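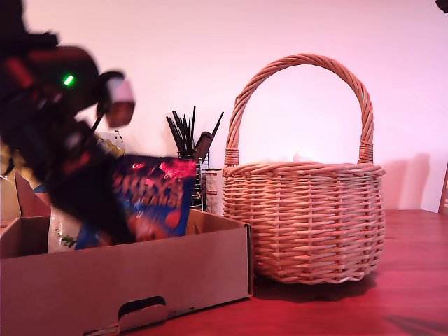
자작 로봇팔을 이용한 과자 봉지 옮기기: 기말 프로젝트 보고서

팀명: Watard
지도: Impi Manninen
작업 장소: 공유 작업실 Handbridge, 그리고 문을 닫는 밤 11시 이후에는 팀원의 집

1. 시작하게 된 이유

처음 제안서의 제목은 "비정형 물체의 자율 분류 시스템"이었다. 6월 중간 점검에서 지도 선생님이 그래서 무엇을 분류하느냐고 물으셨고, 우리는 서로를 쳐다보다가 과자라고 대답했다. 제목은 그날 바뀌었다.

변명을 조금 하자면 과자 봉지는 꽤 고약한 물체다. 나무 블록은 어디를 잡아도 나무 블록인데, 봉지는 잡는 순간 모양이 바뀐다. 세게 잡으면 내용물이 가루가 되고 살살 잡으면 미끄러진다. 게다가 표면이 번들거려서 카메라가 싫어한다. 블록으로 연습하던 첫 달에는 우리가 천재인 줄 알았다.

2. 목표

상자 안의 봉지를 집어 옆에 있는 바구니로 옮긴다. 이게 전부다. 사람이라면 세 살쯤에 졸업하는 과제이고, 우리는 한 학기를 썼다.

3. 제작

팔은 Rees 구동기 키트를 기본으로 하고 제어 보드는 Ikum을 썼다. 손가락 패드는 팀에서 직접 만들었다. 처음 패드는 너무 딱딱해서 봉지를 집는다기보다 밀어냈고, 두 번째는 너무 물러서 봉지와 함께 접혔다. 지금 쓰는 것은 네 번째 판이다. 세 번째는 접착제가 마르기 전에 누가 앉았다.

배선은 보고서에 넣기 부끄러운 수준이다. 케이블을 팔에 바짝 묶었더니 손목이 돌다가 커넥터를 뽑아 버려서, 결국 여유를 두고 늘어뜨렸다. 보기에는 엉성해도 그 뒤로 커넥터가 빠진 적은 없다.

4. 작업 환경

적갈색 나무 탁자 위에서 왼쪽에 골판지 상자, 오른쪽에 손잡이 달린 둥근 바구니를 두고 진행했다. 플라스틱 통을 쓰자는 의견도 있었지만 팀원 집에 있는 것이 바구니였다. 바구니의 높은 아치형 손잡이는 설계 단계에서 아무도 고려하지 않은 장애물이었고, 덕분에 경로 계획 코드가 300줄 늘었다.

5. 동작 순서

(1) 상자 위로 이동해 카메라로 봉지 위치를 잡는다. 봉지끼리 겹쳐 있으면 위에 있는 것부터 고른다.

(2) 패드를 벌린 채 내려가 봉지를 문다. 조이는 힘은 모터 전류로 짐작한다. 힘 센서를 살 예산은 구동기와 함께 사라졌다.

(3) 상자 벽보다 높이 들어 올린 뒤 바구니 쪽으로 옮긴다. 봉지는 기울어진 채 손잡이 근처를 지나가는데, 여기서 속도를 줄이지 않으면 아랫자락이 손잡이에 걸린다. 흰색 Galaxy 초콜릿 봉지는 아직 상자 안에서 차례를 기다리는 중이다.
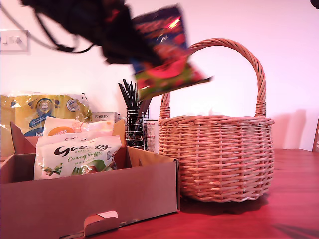 (4) 바구니 입구 위에서 패드를 연다. 정전기로 봉지가 패드에 붙어 있으면 손목을 짧게 두 번 흔든다. 코드 안에서 이 함수의 이름은 "please"이다.

6. 결과

최종 시험에서는 19번을 시도해 11번 성공했다. 실패한 8번 중 4번은 손잡이에 걸렸고, 나머지는 집는 단계에서 놓쳤다. 지도 선생님은 절반을 넘겼으니 축하한다고 하셨는데, 표정으로 보아 진심인지는 알 수 없었다.

7. 남은 문제

손잡이 위치를 지금은 사람이 숫자로 입력한다. 바구니를 조금만 돌려 놓아도 팔은 옛날 위치를 굳게 믿는다. 다음 학기에는 손잡이도 카메라로 찾게 할 계획이다. 바구니를 손잡이 없는 것으로 바꾸자는 제안은 표결에서 한 표 차이로 부결되었다.

시험에 쓴 과자는 재료비로 청구했으나 반려되었다.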